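Hosting a Potluck for People Who Don't Know Each Other
Project report, Event Planning elective
Zinhle Maluleke

So for my final project I had to plan a real gathering, run it, and write up what happened. I picked a soup potluck for my building, Endisholm, where I've lived for two years and could name maybe three neighbors. My partner on the project was Lwazi Cele, who is a much better cook than I am and also owns folding chairs.

We started with the invitations. Our instructor, Ms. Matlala, told us to keep them short, and my first draft was a full page (oops). The second one had the date, the time, the word SOUP in big letters, and a line asking people to text me what they were bringing. I slid 76 of them under doors on a Sunday afternoon and got 18 texts back by Wednesday, which made me so happy I called my mom.

Next came the sign-up sheet. I made four columns - soup, bread, dessert, drinks - and let people choose. Big mistake! Almost everybody chose dessert. Lwazi went back through the texts and very sweetly asked a few people if they'd mind switching, and they were all fine with it. Shahab Kazemi on the second floor traded his brownies for a lentil soup that people were still asking me about a week later. 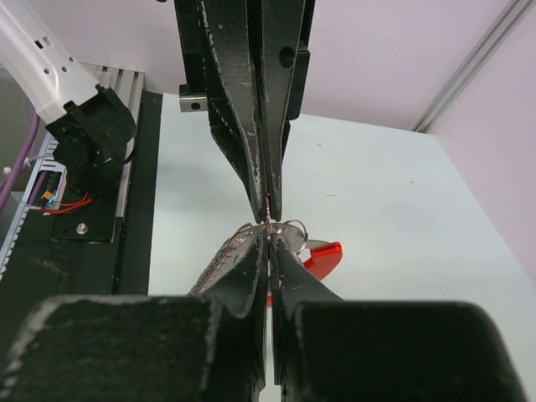
For decorations I had hardly any money left, so I used brown kraft paper down the middle of the tables and put out crayons. I wrote "what's in the pot?" in front of each spot so the cooks could write their own labels, with a little note for nuts or dairy. Kids drew all over the rest of it. I also cut rosemary from my windowsill plant and stuck it in jam jars. It smelled great and the plant is recovering.

We set up the soups along one wall with the bowls at the left end and the spoons at the right end. I'd read that you should put silverware last so guests aren't juggling it the whole way down the line, and that worked really well. What didn't work was the power. Five slow cookers on one outlet strip will trip a breaker, and ours did, right at six o'clock. We moved two of them to the other side of the room and started over.

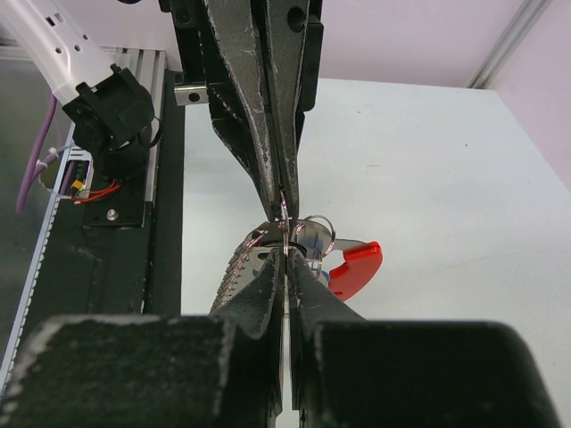
The icebreaker was Chantelle Lekota's idea. She's in my class and had done one for her own project in April. Everyone got half of a food pair on a sticky note (I was "grilled cheese") and had to find their other half and eat the first bowl with them. I was worried the older guests would hate it, but "salt" and "pepper" talked until we were stacking chairs.

If I did it again I'd assign the categories myself, borrow more ladles, and ask people to put their names on the bottom of their dishes. I still have a blue casserole lid that belongs to someone. I'd also start cleanup music earlier, since folks started helping the minute it came on.

Thank you to Lwazi for the chairs and the patience. The lentil recipe is stapled to the back of my printed copy, with Shahab's permission, and he says to double the cumin.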